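Cludach Community Help
Home and Garden > Water > Rainwater tanks

Rainwater pump starts in the night when no tap is open. What should I check first?

Asked in January. Viewed 1036 times. 2 answers.

Good evening to all. I have been living in Cludach for nine months and it is my first house with a rainwater tank, so please excuse me if the question is very simple for you. English is my third language and the words for plumbing I have learned mostly from the packets in the shop.

We have a tank behind the garage. It collects from the garage roof and from one side of the house roof. Beside it is an electric pump with a Tidari controller on top, the type which starts the pump when the pressure falls and stops it when nobody is using water. The tank feeds the toilet, the laundry cold tap and two garden taps. The kitchen and the bathroom are on town water, so we can still drink and shower whatever happens.

Since the hot weather started, the pump is switching on during the night. It runs for a very short time, maybe as long as it takes me to say this sentence, and then it stops. After a while it does it again. In the day I think it does the same but I do not notice it so much, as there is the traffic and the children. At night my bedroom window is open and it is directly over the pump. I believe the neighbour can hear it too. He has been polite and has said nothing, but his blinds moved.

What I have already done:

I closed both garden taps very firmly. The one near the clothes line had a small drip at the hose connection and I put a new rubber washer in it. The drip is gone and the pump continues as before.

I looked around the pump for water on the ground. The concrete is dry.

I cleaned the leaf basket on top of the tank. It was full of gum leaves and one tennis ball.

I turned the pump off at the power point for one night. Of course it was quiet, but in the morning the toilet did not fill, and I received some comments from the family.

The previous owner left a folder with papers and there is a page for the pump, but it is a copy of a copy and the part with the table of faults is nearly black. I went to Plurnholm Hardware and the young man there was friendly but he wanted to sell me a new controller immediately. It is not cheap and I would like to understand the problem before I pay for something.

My questions are these. Is it dangerous for the pump to start so often? Is it the controller, or is it a leak that I cannot see? And is it something a tenant or owner is allowed to fix without calling a licensed plumber in this state? I do not want to do something illegal by mistake.

Thank you in advance for your patience.

Added later: somebody asked in a private message whether the toilet is old. I think yes, it is the same age as the bathroom, which is brown.

Answer 1 (marked as helpful by 9 people)

I had almost the same trouble the summer before last, so I write down the order in which I looked for it. I am also not born here and I remember well how it is to stand in the hardware shop and not know if the thing is called a washer, a seal or a ring. In the end I took the old piece in my pocket every time and just put it on the counter.

First, the pump is most likely doing its job correctly. The controller feels that the pressure in the pipe goes down, and it starts the motor to bring it up again. When all is closed, the pressure should stay there for many hours. If it goes down, then water is going out somewhere, or it is going backwards into the tank. These are the two possibilities and you can separate them without any tools.

Begin with the toilet. In my house it was the toilet, and in my sister's house it was also the toilet. Lift the lid of the cistern in the evening and put in some drops of food colouring. Blue or red is good, yellow is useless. Do not flush for half an hour. Then look in the bowl. If you see colour, the rubber at the bottom of the cistern is letting water pass. It can be so slow that you hear nothing and see nothing, and yet it is sufficient to wake up the pump. The rubber costs only a few dollars and you change it after closing the small tap on the wall. Take care with that small tap if it has not been turned for years. Turn it gently, and if it resists very much, leave it alone and switch off the pump and close the valve at the tank.

If there is no colour, close the small tap of the toilet completely for one night anyway. The inlet valve can also drip, over the top of the overflow pipe inside, and this water goes into the bowl without passing the rubber. If the night is quiet, you know it is somewhere in the cistern.

Next the laundry. If your washing machine is on tank water, close its tap also. Machines have a valve inside that gets tired. In our case the machine had some water in the drum each morning and I thought for weeks that the children were putting it there.

If all the taps in the house and in the garden are closed and the pump is still starting, then I would look at the pump side. There should be a valve after the pump which you can close by hand, usually with a red or blue lever. Close it. If the pump still starts from time to time with this valve closed, the water is running back to the tank and the non-return valve is worn or has dirt in it. A small piece of gum leaf is enough. If with the closed valve the pump stays silent, the leak is between the valve and the house, possibly in the ground, and for this I would call a plumber without waiting.

About the danger. It will not explode or anything like that. But the motor uses the most effort when it starts, and a pump which starts the whole night becomes old quickly. It is also getting warm. I would not leave it like this for a full summer.

About the law, I prefer not to say for certain. Changing a tap washer or the rubber in your own cistern was explained to me by the council as being fine for a householder. Pipes which can touch the town water are for a licensed person only. You wrote that your kitchen is on town water, so please ask if there is a changeover device somewhere in your house, and do not open that one yourself. The council has a phone number on the rates notice, they are quite kind in the mornings.

One more remark – the folder. If you write the model number here, the numbers on the silver sticker at the side of the controller, maybe somebody has a better copy of the page. My controller is not a Tidari, it is an old one from Cao, and its lights have another meaning, so I do not want to guess for yours.

Comments on this answer

Thank you so much! I put beetroot juice because we had no food colouring. After half an hour the bowl was pink. I go to the shop tomorrow with the old rubber in my pocket, as you said.

Beetroot is a good idea. Clean it before the visitors come.

Can it be done with coffee also? We have the same thing in a unit, no tank, but the water bill is strange.

Coffee should work if it is strong, but instant coffee in a brown bathroom you will maybe not see so well.

Answer 2

Put a pressure tank on it. Problem finished. We did it at our place and the pump starts much less. You can find them second hand.

Comments on this answer

With respect, this only makes the pump start less often. The water is still leaving the tank. I would first repair the leak and afterwards buy the pressure tank, if it is still wanted.

It is what we did and we are happy.

Also please check what the pump maker says before you add one. Some controllers do not like it and will switch on and off very fast.

Update from the person who asked

I come back to close the question properly, as I find it sad when people disappear after they get the solution.

The rubber in the cistern was hard like plastic and had a small cut on one side. At Plurnholm Hardware they had three sizes which looked identical to my eye, and I am thankful that I carried the old one. The first time I put the new one upside down and it was worse than before. The second time it was correct. Since then the pump starts when we use water and is otherwise quiet, with one exception, which was the hose left on by my son.

I also tried the lever valve test for my own interest and the pump stayed silent for the full evening, so the non-return valve seems to be in order.

The model of the controller ends with 917, if another person needs it for comparison. I have still no readable copy of the table of faults. If you have one, I would be grateful, even though I do not need it today. It is better to have it in the folder for the next owner.

To the person with the strange bill in the unit – please tell us how it went.

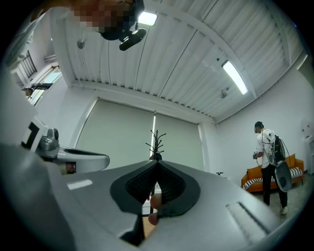
More in Home and Garden

Tank water smells of eggs after a long dry period
Which gutter mesh is good for gum leaves and small seeds
Washing machine fills slowly on tank water, quickly on town water
Can I paint a plastic tank, and will the paint stay
Frogs in the overflow pipe, how to move them kindly
Garden tap turns and turns and does not close

Answers on this page are written by residents and are not checked by a licensed plumber. Please be polite to each other. If your question was solved, come back and write how.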